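Workshop Tips: Building a Hand-Held Gripper Without Losing Your Fingers, Your Screws or Your Evening

Filed under: Shared workshop, Small mechanisms, Automation at home

The Stulow workshop has a shelf for half-finished robot projects. It is a long shelf. Having contributed generously to it, I have collected the tips below, most of them learned on the two-finger grippers we build on Wednesday evenings and then take home to try on whatever is lying on the table.

Cut the linkages as a stack

A gripper of this sort has a left side and a right side, and they are supposed to match. If you mark and drill them one at a time, they won't. Tape the blanks together, drill through the lot, and put a spare bolt through the first hole before you drill the second. Kerubo Bakilana taught me this after watching me file one arm for most of an evening to make it agree with the other. She let me finish first.

Keep the stack taped while you clean up the edges, and scratch a small mark on the same face of each piece before you separate them. A pencil mark rubs off. Masking tape with "L" on it will migrate to the right.

Get the pivots right before anything else

Tight enough that the arm doesn't wobble, loose enough that it falls under its own weight when you hold it sideways. That is the whole test. If it stops halfway down, the hole has a burr in it, and no quantity of oil will persuade it otherwise. Take the pin out, turn a larger drill bit in the mouth of the hole by hand, wipe, try again.

Use locking nuts or a drop of thread lock, but do the dry run first. I once locked 2 joints solid on a Sunday and had to explain the heat gun to Yvonne Mottram, who was using the bench next door for marmalade labels.

Soft pads, and how to stick them on

Bare plastic fingertips will hold a wooden block and not much else. You want something with ridges and a bit of give. Old bicycle grips, the ribbed strip from a dead dish rack and the sole of a retired flip-flop have all served. Cut the pad slightly longer than the finger, glue it, and trim once it has set.

Rough up both surfaces with 80 grit first. Wipe the dust off. Then go and do something else until morning, which is the step everybody skips and the reason there is usually a pad stuck to something it shouldn't be.

Run the ridges across the direction in which things slip. If your object tends to slide downwards out of the grip, ridges running up and down are purely ornamental.

Leave some slots

A long slot in an arm saves weight and gives you somewhere to put a cable tie later. You will want a cable tie later. Round the inside corners with a needle file, as a sharp corner is where the crack starts. Obadia Lema's first gripper, known to the group as the Furka, snapped at just such a corner while picking up a teaspoon, and he has been insufferable on the subject of radii ever since.

Printing or sawing?

Either. The printer at Stulow is called Gurnetti and has moods. If you do print, lay the arms flat on the bed so that the layers run along the length. Printed upright, they come off looking lovely and break like a biscuit. If you saw, use a fine blade and clamp the work on both sides of the cut.

Spare parts go in an egg box. Label the lid of the egg box. Do not then put the egg box in the kitchen.

Trying it out at home

A bench is a flattering place to test anything. Everything on it is hard, square and expecting to be picked up. Your own table is a better judge, so put out a mixture: something stiff, something crumpled, something that rolls, something slippery. A patterned cloth earns its keep too. With a grid on it you can see how far you've nudged a thing by mistake.
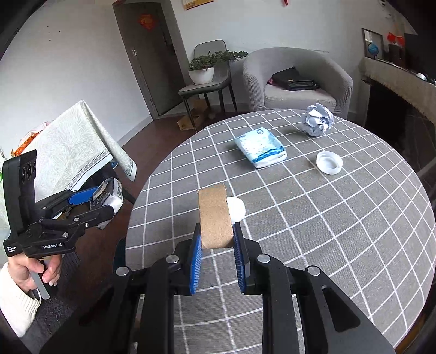

Cardboard between the blue pads, with a second gripper at work to the left. Photo: Eimear Coughlan

Stiff card makes a kind opening exercise. It stands up between the fingertips and forgives a crooked grip. A ball next to it is less kind, and will leave for the floor at the first clumsy approach, so come at it from both sides with the fingers level and close slowly. Crumpled wrappers are the best test of all. They spring back, they change shape, and they show at once whether one finger is arriving ahead of the other.

Flat plastic lids are what make people swear. Go for the raised rim and leave the middle alone. Soft packs want a decent bite well in from the edge, otherwise you get a pinch of wrapping and the rest stays where it was.

Two people can practise at one table if they agree who owns which half. Odair Bastos and I didn't agree, and his linkage still has my tooth marks in it. (The gripper's teeth. I'd fitted teeth. Don't fit teeth.)

Looking after your hands

Build the handle wide and flat enough that your fingers wrap round it without straining. If your thumb aches after ten minutes, the handle is too thin or the spring is too strong. Change the spring first. Push up long sleeves, particularly knitted ones, before you work near open joints. A pivot will eat wool with real enthusiasm.

Odds and ends

Screws go into a magnetic dish, sorted by length. Kirui, the workshop cat, has 42 hiding places and knows what a dish is for.

Write down which drill bit fits which pin, on the wall if necessary.

Check every nut again after the first evening of use. They settle. If one has gone missing, look in the pad glue.

Comments and corrections can go in the notebook by the kettle. Please use the pen that's tied on, and leave it tied on.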